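The fall bulb swap at Zukville was our best one yet! Gardeners from all over the neighborhood came by with paper bags and coffee cans full of tulips, alliums and grape hyacinths, and 33 of you went home with something new to plant. Lina Atallah's striped crocuses were gone before we finished setting up (she has promised more next year, and we're holding her to it).

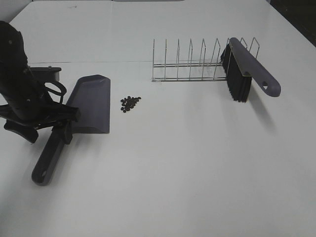

If your bulbs are still in the garage, get them in the ground before it freezes. Most tulips like to sit nearly 5 inches deep, pointy end up, and a good layer of leaves on top will help them through the winter.

Meanwhile, the Majali Street beds are looking wonderful. Babatunde Dauda has been out there every weekend cutting back the asters, and he left the coneflower heads standing for the finches, who are having a feast.
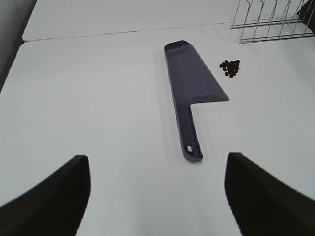
We're already dreaming about the pole bean trellis for May, so please save your seed! Dry pods can be dropped in the box by the Fiketti gate, with the name of the variety if you know it.
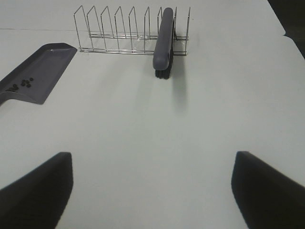 Dish rack and scrubbing brush

Seed sorting starts at 4 on Wednesday, November 21, 2018, and we'd love to see new faces. Bring envelopes, a marker and your favorite garden stories from this year.
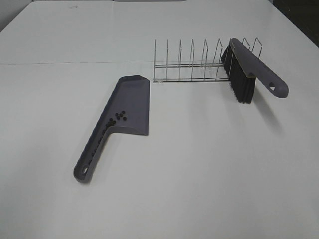 Gray dustpan on the white tabletop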